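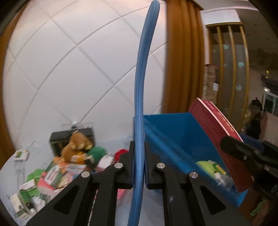

Fig. 1 – Separação de itens variados: tubo azul na garra em primeiro plano, objeto vermelho-escuro na segunda garra, sobre a caixa azul.

Aula 4 – Automação no posto de trabalho: o que muda para quem lá está

Pessoal, deixo as minhas notas de fevereiro um bocadinho mais arrumadas do que as escrevi no quadro (a letra estava péssima, eu sei!).

Comecem pela mesa da figura. Há um peluche, pacotes de várias cores, uma coisa verde amarrotada, caixinhas brancas. Para nós, pegar em qualquer um deles é igual. Para uma garra, um tubo comprido e um pacote mole são dois problemas diferentes, e é por isso que a separação de artigos misturados demorou tanto a sair das mãos das pessoas.

O caso que discutimos foi o da Verach, armazém de devoluções com 84 trabalhadores, onde entrou o sistema Irkley. Antes, cada pessoa separava à mão durante o turno inteiro. Agora 30 delas passaram para a supervisão: veem o que a máquina pega, corrigem quando falha e tratam do que ela recusa. Eu gosto muito deste exemplo porque ninguém foi despedido no primeiro ano e, mesmo assim, houve bastante descontentamento.

Porquê? A Mireille Besnard, que entrevistou mais de 35 pessoas do armazém, encontrou queixas que a direção não esperava:
– o ritmo passou a ser o da máquina, e as conversas entre colegas quase desapareceram;
– dói menos as costas, cansa mais a cabeça;
– quem conhecia os artigos pelo tato sente que esse saber deixou de contar.

Este último ponto é o que mais me interessa. Um operador experiente sabe quanto apertar sem pensar nisso, e alguém teve de passar esse jeito para o sistema. Foi pago por isso? Na Verach, não. Na Dai, que vimos na aula 2, houve um suplemento de formador.

Para a próxima aula: leiam o capítulo sobre a Zonon e tragam 10 linhas (não mais, por favor!) sobre uma tarefa que já fizeram num emprego e que não saberiam explicar por palavras. Vale estágio, vale café, vale a loja dos tios.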